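Mundar open day, who else went?

Posted in: Robotics and Automation > Events and visits

kettle_lead
Just got home from the open day at the Mundar workshop and I'm still buzzing, so forgive the length. I went in expecting a couple of arms waving at kids and a sausage sizzle (there was a sausage sizzle). What I got was a good two hours of standing at the task board station asking far too many questions.

If you haven't come across one, the task board is a panel full of small everyday jobs. Buttons to press, sliders to move along a numbered track, a toggle switch, coloured patch cables to plug in. The arm works through them with a plain two-finger gripper. Wichai Chaimongkol was running the station and he let people call out which job to do next, which made it feel like a pub quiz.

The cables got the biggest crowd. Every time it lined up a plug everybody went quiet. When one went in there was proper cheering!

brackenfold
I was there in the morning and saw the same station. Fun, agreed, but I came away less impressed than you. I watched it miss the same socket five times before Wichai stepped in and reset it. My nephew could do it with mittens on.

kettle_lead
Ha, fair. I saw a few misses too. But it backed off and had another go on its own each time I was watching, and I thought that was the best bit. Older demos I've been to would just jam the part in and trip the emergency stop.

dunny_lane_dave
Do you know whose arm it was? The flyer said Omanex but a mate reckoned they'd swapped it for the Arkero one.

kettle_lead
Arkero on the task board, Omanex over by the door doing the packing demo. Karthik Bhattacharjee gave the talk on the Arkero setup at half past two. He said they'd logged 978 attempts on the cable job in the lead-up and 551 of them went through without anyone helping.

brackenfold
So a bit over half. See, that's my point. You wouldn't put that on a production line.

MunshiS
Sumaiya Munshi here, I helped set up the station, hello all. No one is putting it on a line :) The cables are hard on purpose. They're floppy and they spring about, and once a few are plugged in they cross over each other and hide the sockets from the wrist camera. Buttons and sliders were far better, we hardly had to touch those all day. The toggle was somewhere in the middle.

Brackenfold, the morning misses were partly our fault. The board had been bumped when the first school group came through and we didn't realign it till morning tea.

brackenfold
Thanks, that does explain a fair bit. I'll take back the mittens. I still think the talk should've put the failures up on the screen as well, there were kids there who'd have loved to see it go wrong and hear why.

MunshiS
Good idea, I'll pass it on. Karthik has a folder of the worst ones and some are very funny.

vpalumbo
I teach Year 9 tech and brought a group of 58 through after lunch, so apologies to anyone who got stuck behind us! They would not leave the task board. Two of them have since asked if we can build our own out of an old door and some switches, and I've said yes before working out where we'd keep it.
Sumaiya, is there a parts list anywhere?
Viola

MunshiS
Not a tidy one, but message me and I'll send what we've got. For a school build I'd start with big buttons and one slider, and leave the cables till second term.

dunny_lane_dave
Bit annoyed I missed it now. Was the packing demo any good?

kettle_lead
It was quick and very smooth, and I got bored after ten minutes. Same box, same spot, over and over. Great engineering I'm sure, but I wanted to see something have to think!

brackenfold
Opposite for me, the packing demo was the one I stayed for. Steady as a rock and you could have your lunch next to it. Horses for courses.

mikkel_b
They're doing another one in July according to the poster by the exit. Smaller, bookings only. I've put my name down and will bring the good camera. Here's one from the task board station in the meantime.

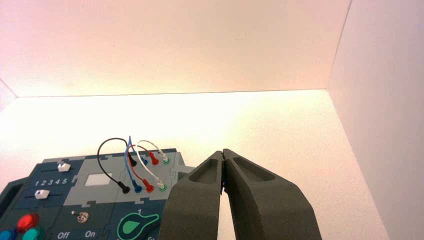 dunny_lane_dave
Are kids allowed at the July one, or is it adults only?

MunshiS
Kids are welcome as long as there's an adult booked in with them, and under-tens need to stay behind the yellow line while the arms are running.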